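Search this site
Enter keyword Go

The Case Against the Good Silverware Drawer

January 15, 2018
By the Household Desk columnist

Share 32 Comments 7

My mother owned a chest of flatware lined in maroon felt, and each piece had a slot. We ate with it at Christmas and at the funeral lunches, and the rest of the year we ate with whatever was in the kitchen drawer, which was a mess. You put your hand in for a fork and came out with a corn holder stuck in your thumb. I don't remember anyone going hungry over it.

I bring this up after a trip to Famville, the big housewares place out past the highway, where I had gone to buy one (1) drawer organizer. The wall of organizers starts by the registers and goes back to the bathroom rugs. There is bamboo, there is mesh, there is something that expands, and there is a thing from Cuvo with a slanted deck, where the knives lie stacked on top of each other like cars on a ferry. It has a compartment for "entertaining tools." I have thought about this phrase for several days and the most entertaining tool I own is a melon baller.

The theory of the drawer organizer is that you have a fixed number of things and you know what kind of things they are. A slot for forks, a slot for knives, a slot for big spoons and a slot for small ones, and across the end a long shallow slot for what the manufacturer politely calls accessories. Anyone who has lived in a house with other people can tell you how this goes. The forks fill up because everybody hates the small ones and buys more of the big ones. The teaspoons leave, a few at a time, in lunch bags. The accessories slot takes in a dead battery, some takeout soy sauce and the key to a bicycle lock, and by September it has spread into the knives.

Then you have a drawer with a mess in it and a forty-dollar frame around the mess.

I have a neighbor with the Protora system, and she is a convert. It snaps together. You draw your drawer on graph paper, order the pieces, and build the interior to suit your life. She showed it to me with the lights up. It was beautiful, and I noticed that she got us both spoons for our coffee out of a mug by the toaster.

So here is my position, and I expect letters. The best thing you can do for your forks is put them in a plain plastic tray. Put your spoons in another plain plastic tray. Leave it there. No dividers and no felt. If you have more spoons, the tray gets fuller. If you have company coming, you pick up the whole tray and carry it to the table, which is a thing nobody has ever done with a drawer except on moving day or during a burglary.

I'll go further. The trays don't need to match. Matching is how they get you. You buy the set of 4, one cracks, the color has been discontinued, and now you have three and a grudge. Two trays from two different aisles will sit next to each other perfectly well, and you'll be able to tell which is which before your glasses are on.

I will also defend what goes in them. There is a snobbery about plastic forks that I used to share. I own good forks. I also own a back porch, a church potluck obligation and relatives under the age of ten, and for all of these I keep a supply of plastic ones that I have washed more times than the package would like. They deserve a place to lie down too. For years mine lived in the bag they came in, on top of the refrigerator, with the spoons mixed through them and the bag torn down the side. Getting a spoon out meant getting nine forks out first, and then you had to decide whether you were a person who puts them back.

Sorting them took me less time than it took to park at Famville. There is some pleasure in it, too, the low kind you get from shelling peas. Forks all pointing one way. Spoons get picked up in a bunch and crossed over each other like pick-up sticks, and you straighten them out or you don't.
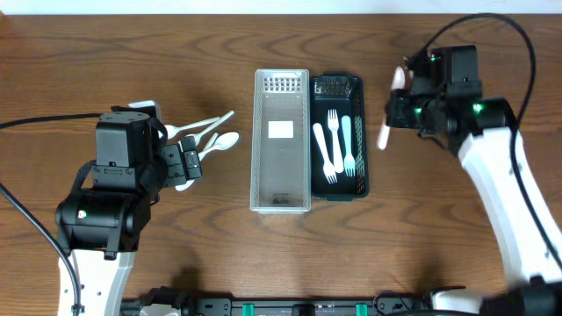
SAMONTE, January

Forks in the dark tray, tines all facing the same direction, and the pale tray right up against it with nothing on its floor but a little white label. Three white spoons are still up in the air. The two trays aren't the same width or length or color, and I would put either of them on my table tomorrow. Note the perforations along the ends, which is as much decoration as a utensil tray should be allowed.

I know what the letters will say. They'll say that trays on a counter gather dust, and they do. So does the top of my refrigerator, and I've eaten off what was stored up there. They'll say that an organizer protects the finish. The finish on a plastic spoon is plastic.

The last letter I got on a kitchen subject ran to 2,612 words and was about sponges. The writer had a system. I read all of it standing up at the counter, eating yogurt with a fork, with the teaspoons gone again.

32 Comments
Share this column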